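Sterska Screw-Cap Specimen Tubes, Clear with Blue Cap
Reviewed by Drahomíra Zelenák, 10/16/24

We went through a case of 217 of these between June and now, for dry storage of seed and sieved soil at the Pruscombe sample room. Two earlier brands are still on the shelf, so comparison was easy. The tubes are sold plain, without labels or a rack.

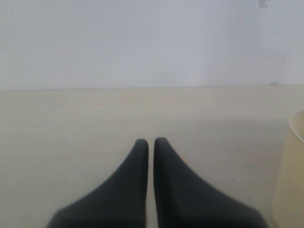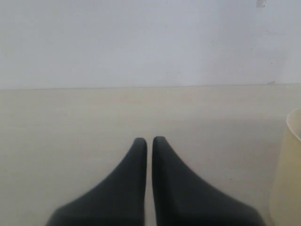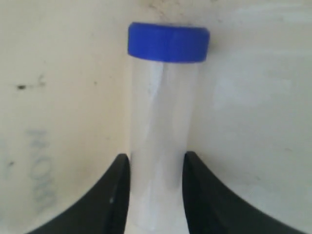
Pale, smooth bench top in the first two; clear tube with ribbed blue cap in the third.

Body. The plastic is clear enough to read a paper slip placed inside, provided the slip faces out and lies against the wall. Curvature produces a bright reflection down the side under overhead light, and small print behind it is lost. Turning the tube a few degrees fixes this. Pencil does not take on the outside. Solvent marker does, and wipes off with alcohol.

Cap. It is wider than the body and has fine vertical ridges. Grip is good with dry nitrile gloves and acceptable with damp ones. The thread is short. A cap started at an angle will cross-thread and feel tight well before it is seated, so back it off until it drops, then turn it forward. I rejected two caps for flash on the inner rim — both from the same bag.

Seal. I filled 31 tubes with dyed water, closed them by hand and laid them on blotting paper overnight. One left a spot. Its cap was reseated and the tube passed on a second night. For dry material I consider this sufficient. For liquids in transit I would still bag each tube separately.

Stacking and storage. The cap overhang means the tubes do not lie flush side by side in a drawer. They fan slightly, and a full row takes more width than the body diameter suggests. Our Cavgate drawer inserts hold 42 once the dividers are moved out one slot. Measure across the caps before ordering inserts.

Bench use. Þórey Bundgaard did most of the filling and prefers a pale, plain work surface for it, as dark seed is easy to find after a spill. Pale seed is another matter — she puts down a sheet of black card.

Price is slightly above the Hauksdóttir equivalent, which has a longer thread but a cloudier wall. For anything that has to be identified by eye I would pay the difference. Order number is 2176, caps included. Spare caps are sold only by the full bag.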